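Grollbridge Tapered Fingers, Long Pair

Fits: Rustell and Liang parallel grippers, left and right arms
Color: black
Sold as: 2 fingers with screws and a hex key

We've had these on our own two-arm setup for a good while now, and they're the fingers we keep going back to for laundry and other soft stuff! The taper is the whole appeal. A blunt finger pushes cloth ahead of itself and bunches it up, while this one slides in under a fold (or down between a basket and its handle) and you still get a decent flat area to pinch with further back.

Baskets are a good test of any finger, and we've tried just about every pair we stock on them. You want both arms coming in from the sides, tips angled slightly inward, with enough finger length that the housings stay well away from the rim. The short Brakstead pair can do it too, but the wrists end up low and you spend a lot of time planning around the furniture.

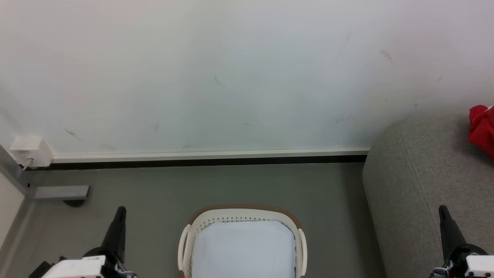
How they compare

Against the Brakstead short pair: ours reach further and are much kinder to fabric. The Brakstead fingers are stiffer, and for boxes or anything with hard square sides we'd still pick them.

Against the stock Liang fingers: the Liang ones are wide and grippy and great on bottles, but they struggle to pick up one layer of a thin sheet. With the tapered pair we got a single layer on almost 100 tries out of 200, using the same arm, the same camera and no changes to the controller settings. There's room to improve - a slower close helps a lot - but we were pretty thrilled with that.

Good to know

Set the new tool length in your controller before the first move. Tighten the screws by hand, then give them a last quarter turn with the key. The tips do wear, and we swap ours after 2000 grasps or so (sooner if you work on rough floors).

They also come as a single finger if you only need a spare. The version for the older Rustell housing is due in December.

Page updated 15 Jun 2018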